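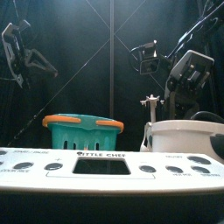

Figure 4. Two-arm station with the toy kitchen in place, seen from the fixed camera.

4.3 Comparing two grippers on the toy kitchen

Use this procedure when you want to try a new set of fingers against the set you already run. It assumes both arms have been homed and the Hinier controller is in teach mode.

1. Set the Little Chef panel at the front of the workspace, with the basket and the pot behind it.
2. Set the speed limit to 20 percent on both arms.
3. Jog the left gripper to the basket and close it on one orange handle. Hold for 30 seconds.
4. Jog the right gripper to the white utensil at the pot. Close, lift, and put it back.
5. Repeat steps 3 and 4 at 70 percent closing force.
6. Swap the fingers and run the whole set again. Log slips and drops on the Maltwood sheet.

Note: Check the wrist camera view before each run. If the pot rim hides the fingertips, raise the wrist and approach again - do not tilt the pot.

Caution: Leave slack in the wrist camera cable. A tight cable can pull the camera out of line when the arm reaches down.

Caution: Keep hands clear of both arms until the controller shows HOLD.

Finger part numbers are listed in section 4.5.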